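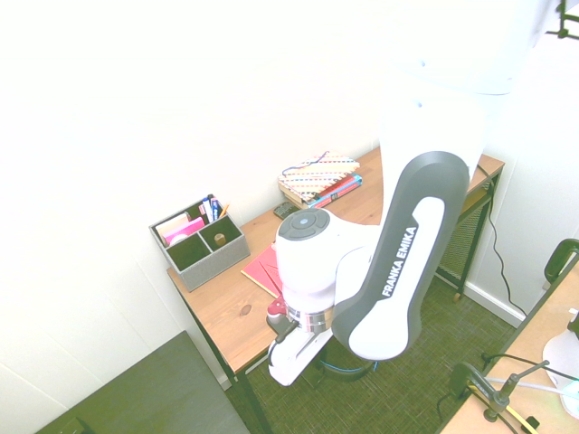 The Rind finger pad kit replaces the contact pads on parallel-jaw grippers that have started to drop or creep on small parts. It was drawn up after a fault that Ivgate traced over one December: parts held correctly at the pick point, then slid down the pads during the move and fell short of the place point. Light desk items are the usual victims. On a layout such as this one, with a small red object held close to the fingers near the front edge of the desk, a part that slips has very little desktop left to land on.

Cause of the fault
The original Flovetti pads hardened with use. Grip force readings stayed normal throughout, so the controller raised no alarm. Pankaj Rajput at the Caraswood bench logged 69 drops in 600 cycles on one pair of worn pads - none of them reported by the gripper. The same arm and program on new Rind pads logged 6 drops, all on one part with a rounded base.

What is in the kit
Two finger pads, molded, with steel backing plate
Four retaining screws and one hex key
Wear gauge card
Printed fitting sheet

Fitting
Stop the arm and engage the emergency stop before reaching between the fingers. Remove any held part by hand support first, as the fingers may release when power is cut. Fit both pads as a pair. Run the width calibration again after fitting; skipping it leaves a false zero and can cause a missed grasp on thin parts.

Inspection
Check pads with the gauge card every 9 weeks, or after any unexplained drop. Replace if the card slides freely across the face of either pad.

Limits
The pads do not detect slip and are not a safety device. Do not use them to carry glass, blades or open liquids over a work area where people are seated. Not suitable for suction tools or three-finger hands.

Supplied by Ivgate. Pads are sold in pairs only.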